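Minutes of the winter meeting, Oltwood Seed and Garden Club
Held 15th February in the back room of the Pakmont Library

The chair opened the meeting a little behind time, as the coffee urn had to be coaxed along, and said how good it was to see so many faces on such a raw evening. There were 34 members present. A warm welcome went to the newcomers from the Caldeira side of town, who had brought a lemon cake and were thanked for it more than once during the night.

**Minutes of the last meeting**

Read and approved with one correction. The pumpkin that won the fall weigh-in was a Blue Hubbard and should not have gone down as a Jarrahdale. The grower was very nice about it, but wished it put right, and so it has been.

**Money**

The balance stands at $2,000 even, which caused a small cheer (it has never come out to a round number in the memory of anyone in the room). The Keltix invoice for potting mix has been paid. We still owe the library for two evenings last year and a check will go out this week. A member asked if we might earn a bit more interest by moving the money to a savings account. There was a good deal of friendly talk about this, some of it about banks in general and how hard it is to get a person on the phone, and it was left for next time.

**Seed swap**

The swap will be held in this same room, with doors open at ten in the morning. Members are asked to bring seed in paper envelopes, please, and to write the name of the plant and the year it was saved on the front. Last year we had a shoebox full of mystery beans. They were lovely beans, and several of us grew them with great pleasure, but we would still like to know what they were!

There was some discussion of whether store-bought packets should be allowed. Those in favor pointed out that plenty of people buy a packet of lettuce and use a pinch of it, and it seems a shame to waste the rest. Those against felt that a swap ought to be about seed we have saved ourselves. After a while it was agreed that opened packets are welcome at the end table, by the coat rack, and that home-saved seed will have the long tables down the middle. Agreed on a show of hands, with two members abstaining.

Squash growers were gently reminded that squash cross very freely, and if two kinds were flowering near each other last summer, it is kind to say so on the envelope.

**Community plots**

All 42 plots at the Oltwood garden are spoken for, and there are 8 households on the waiting list. The plot rent stays the same as last year. Anyone who knows already that they won't be using their plot is asked to speak up by the end of the month, so that it can go to somebody who would love to have it. There are no hard feelings if life has gotten busy, and we hope you will come to the potluck all the same.

The water will be turned on once the hard frosts are past. The hose bib by the east gate dripped all last season and needs a new washer. One of the members from the lower row offered to see to it and was thanked. The matter of the shared wheelbarrow, and where it spends its nights, came up again. It lives in the shed. A sign will be made.

**Starting seed indoors**

We then had our talk, which was on starting tomatoes and peppers at home, and it ran well over time because everybody had something to add. The speaker sows peppers now and waits a few more weeks for tomatoes, having learned the hard way what a leggy tomato looks like on a kitchen windowsill in spring. Plain seed-starting mix, dampened beforehand in a bucket, is what she uses. She covers the trays until the first green shows and then takes the cover right off. A small fan on low keeps the stems sturdy, and one member swears by brushing the seedlings with his palm each morning while the toast is browning. 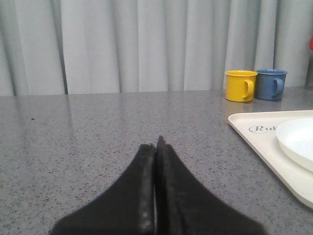
How deep should tomato seed be sown?

A quarter of an inch is plenty, with the mix pressed down lightly over the top and watered from below.

The next question was about old seed. Tomato seed kept cool and dry will often come up after four or five years, though onions and parsnips are best bought or saved fresh. If in doubt, fold ten seeds in a damp paper towel, put them somewhere warm, and see how many sprout.

**August garden tour**

Three gardens have been offered so far and we could happily use two more. They needn't be grand. Last year's favorite by a mile was the little side yard with the runner beans growing up an old ladder. The Caldeira members asked whether the route could take in their end of town this time, and this was very well received. Lemonade will be served at the last stop.

**Other business**

A blue casserole dish left behind at the holiday supper is still in the library kitchen. It has a chip on one handle. Please claim it.

The newsletter needs short pieces, and a paragraph or two on anything you grew last year will do nicely.

**Next meeting**

Same room, same hour, after the seed swap. Refreshments will be brought by the lower row plot holders. The meeting closed with cake.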